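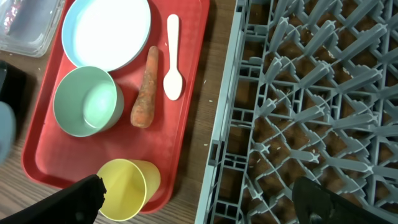

Chapter 5
Teaching by Demonstration

There are two common ways to show a robot a task. In the first, a person takes hold of the arm and moves it through the motions while the joints record their own positions. Most textbooks call this kinesthetic teaching. In the second, the person stays clear of the arm and drives it from a separate set of controls. This is teleoperation. Both methods produce the same kind of record: a list of joint positions over time, the state of the gripper, and the view from each camera.

Chapter 4 covered motions written out in code. That approach works well when parts arrive in the same spot every time. A table set for a meal is harder. The cup may be close to the tray's rim, the spoon may point either way, and a plate with food on it has to be handled differently from a clean one. Writing a rule for each case takes longer than showing the robot what to do.

The running task in this chapter is tray clearing with two arms. Food goes into a clear container, and dishes go into a rack. The Navarro exercises at the end of the chapter use the same layout.

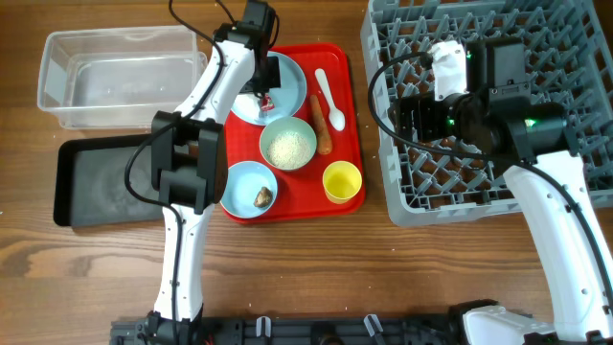
Undumden wrote in a comment on the draft that new operators should start with one arm and leave the other parked, as using both at once doubles the mistakes and hides which hand made them. We agree for the first session. After that, practice with both arms should begin early, before one-handed habits set in.

5.1 What counts as a demonstration

A demonstration, or episode, runs from a fixed start pose to a finished task. Episodes in the Avholm course set last no more than 224 seconds. If the operator drops an item and picks it up again, the episode can be kept, but it should be marked. Recoveries are useful to the learner. Long pauses are not - a policy trained on them will tend to stop in the same places.
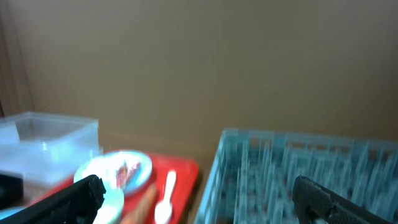 Wrist cameras add a second difficulty. Because they travel with the gripper, a fast move smears the picture just when the arm is approaching something. Operators should slow down before the fingers reach an object and hold a steady speed until the grip is closed. Overhead cameras are less affected, but the arm itself can block their view of the item being picked up.

5.2 Changing the layout

Do not record every episode from the same starting layout. Shift the tray, turn the spoon, swap the positions of the cups. A set of 30 episodes with varied layouts is a reasonable first target for the exercises.
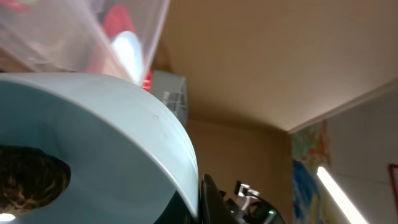
Variation should also include the angle of the wrist. An operator who always comes straight down will produce a robot that can only come straight down. Tilted approaches are needed for tall cups and for dishes close to a wall of the rack. Section 5.3 describes how to log the wrist angle with each grasp - the Caruvthorpe format has a field for it.

Last updated: March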